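Moving interstate with a full kitchen, what did you get wrong the first time?
Forum > Home and Property > Moving House

paddockgate
Posts: 98

We're shifting from Clastville to the coast in February, 1,674 km door to door. Three-bedroom house, two kids, one dog. I have three quotes for removalists and a fourth option, which is hiring a truck and doing it ourselves. The cheapest removalist is Morkunine, and they want an extra $560 to pack the kitchen. Everything else we'd be packing either way.

I've moved plenty of times but never more than an hour down the road, and I've always just wrapped plates in newspaper and hoped. What would you pay for and what would you do yourselves? Also keen to hear about boxes. The hire crates look good but they want them back within 15 days of delivery and I know what we're like.

tinroof_ted
Posts: 1,674

Pay the $560. A kitchen takes two adults a full weekend to pack properly and you will be cooking in it until the last night. The other thing is insurance. With most transit cover, anything you pack yourself is only covered if the whole truck catches fire or rolls. If a carton marked "packed by owner" arrives with ten broken plates in it, that's your problem. Ask for the policy wording before you decide.

quollhollow

Disagree. We paid for kitchen packing on our last move and they packed the lot: half a bag of flour, the bin liner, a chopping board that was still damp. The board had mould on it when we opened the carton three weeks later. Nothing was broken, I'll give them that. But I'd have thrown out a third of what they wrapped, and we paid to have it carried across two states.

If you do it yourself you cull as you go. Start with the cupboard above the fridge, it's all stuff you haven't touched in a year.

tinroof_ted

Culling is a separate job. You can cull and then have them pack what's left. You had a month's notice they were coming.

quollhollow

I had a newborn as well, Ted.

marmalade_jar

We did ours ourselves, Hobart to north of Brisbane, with one chipped bowl at the other end. This is how I'd do it again.

1. Get the boxes early and get them small. Book cartons for anything heavy, tea-chest size only for doonas, pillows and plastic containers. The big ones look efficient until you have to lift one full of saucepans.

2. Plates go on their edge, never flat. A layer of scrunched paper on the bottom, plates standing up like records, more paper down the sides. Butcher's paper is better than newspaper because you don't have to wash everything when you get there.

3. Glasses in the divided cartons from the bottle shop. They're free if you ask in the morning before the boxes get flattened.

4. Set up one packing spot and leave it there for the duration. I used the dining table. An open box, the tape, a marker and a pen all lived on it, and nothing else was allowed to be put down there, mail included. If you have to go looking for the tape every time, you'll stop after two boxes.
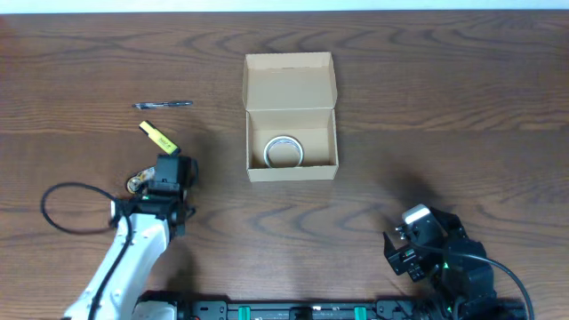 5. Tape the bottom of every carton twice, once along the join and once across it. Fold-in lids by themselves aren't enough for a trip that long.

6. Write on two sides and not the top. Once they're stacked you can't see the top. Room first, then contents, then a number. Keep the list of numbers on your phone.

7. Last box on, first box off: kettle, mugs, toilet paper, a towel each, phone chargers, dog bowl, scissors, a screwdriver for the beds. Put it in the car with you and don't let it go on the truck.

paddockgate

That's brilliant, thank you. What tape did you use? The stuff I've got from the two dollar shop splits down the middle every time I pull it.

marmalade_jar

Just ordinary brown packing tape from the hardware shop, the thicker sort. Get more than you think. Paper tape is fine too and it sticks better to cardboard if it's humid.

gumboot_annie

I'd go against number 1 a bit. Lots of small boxes means lots of trips, and if you're paying by the hour at either end it adds up. We used medium cartons for almost everything and filled the heavy ones halfway with tea towels and jumpers. Clothes are free padding. I didn't buy any bubble wrap at all.

Agree on the plates. My mum packed them flat for years and lost a couple every move.

marmalade_jar

Fair enough if it's hourly. Ours was a fixed price by cubic metre so the number of boxes didn't matter.

saltbush77

On the crates. We hired Cumau ones for a local move and they were great: stackable, no taping, they don't go soft if it rains. For interstate I wouldn't. Your stuff can sit in a depot for a week before it's even delivered, and you want to check whether the hire period starts when the crates are dropped at your old place or when the load reaches the new one. OP says it's from delivery, but delivery of what? Get that in writing.

paddockgate

Good pickup. I just reread it and it's from when they drop the empties here. So that rules out the crates.

tinroof_ted

Has anyone costed the truck option properly? People look at the hire price and forget fuel, the one-way fee, the excess reduction and two nights' accommodation. Over that distance with a dog I wouldn't consider it. You also have to load it, and a badly loaded truck will do more damage than any removalist.

gumboot_annie

We did it and saved a fair bit, but there were four adults and we'd all driven trucks before. With two kids in the car behind, I agree with Ted for once.

quollhollow

One more for the list. Check what they won't carry. Ours wouldn't take the gas bottle, the mower with fuel in it, any open bottles of oil or vinegar, or pot plants because of the quarantine rules at the border. I gave the lemon tree to next door and I'm still cranky about it.

paddockgate

Didn't know about the plants. We've got a bay tree in a pot and a lot of herbs, so I'll look up the rules tonight.

Where we've landed: Morkunine for the truck, no truck hire, no crates, and we pack the kitchen ourselves except the good glassware and the dinner set that was my gran's. I rang and they'll do just those, at a lower price than the full kitchen, and they'll be covered as packed by the carrier. They're emailing the amount through.

tinroof_ted

That's a reasonable way to split it. Photograph the dinner set before they wrap it, both sides of anything with an existing chip.

saltbush77

And open those cartons first when you arrive. Our policy only gave us a few days to report damage, and we found a cracked platter well after that.

okeke_creek

Reading along as we're doing a similar run later in the year. Did anyone bother defrosting the freezer the night before or is it a two-day job?

gumboot_annie

Two days if it's a chest freezer. Door propped open, old towels on the floor, and leave it open a bit in the truck as well or it'll stink.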